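Okay, story time, because our simulated house robot spent a whole night failing in a way I have never seen before and I'm kind of in love with the bug. Thread!

Background: we run household chores in sim before anything goes on the real arm. Our controller is called Clamum, the simulator setup is Fornach. Tonight's chore was "take the purple cloth off the dining table and drop it in the bathroom." Easy stuff. It had been passing for weeks.

I queued 1,599 episodes, went to bed and woke up to a wall of red. Clamum made it to the table nearly every time. Then it stopped, tucked its arm in and sat there until the timeout. No crash, no error, no collision flag. Just parked, with the cloth right in front of it!

First guess was the grasp. Cloth is awful to grab in sim, it squishes through the fingers, it sticks to things, we've all been there. So I lost my whole morning to friction settings. Zero change. Of course zero change, the arm never even reached out.

Second guess was the soccer ball. We throw random clutter onto the tables, and a ball next to the target seemed like a great way to confuse a detector. Took the ball out, reran 30 episodes. Still parked. Sorry, ball, I blamed you in the team channel and everything.

So then I did what I should have done at 7 am and looked at what the robot was looking at.
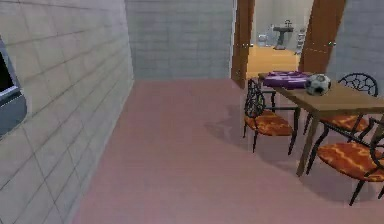

Clamum's view of the dining table. Cloth at the far end, soccer ball beside it, bathroom through the doorway.

Look at the chairs! Those curly iron backs are full of holes, and that turned out to be the whole story.

Our safety layer keeps a running map of anything the arm might hit. Solid chair back, no problem, it's one blob and you plan over it. An openwork back gives you depth on the metal, then depth on whatever is behind it, then metal again. Move the base a tiny bit and the pattern flips.

The map was reading that flicker as something MOVING next to the table. And what do we do when something moves near the arm? We tuck and wait for it to leave. The chair was never going to leave.

I love this so much. The robot was being polite to a chair. For 900 seconds an episode!

Why did it pass before? Chisholm, our older furniture pack, only has solid-back chairs. We switched to the Clandance pack in August and I checked the tables, the doors, the lighting... and never thought about chair backs.

The fix so far: a cell has to look like it's moving for 3 updates in a row, and the motion has to go somewhere. Flickering in place doesn't count. First reruns look way better, and the arm is reaching for the cloth again.

But please don't copy that into a real robot yet! A person standing still and waving a hand could look a lot like flicker in place. I need a proper set of tests with people in them before this goes anywhere near hardware. Until then the real arm keeps the old rule, and if it wants to wait for a chair, it can wait.

If you have nasty see-through furniture models (wicker, wire baskets, crib rails, those plastic lattice things), send them my way. I want to break this again by tonight.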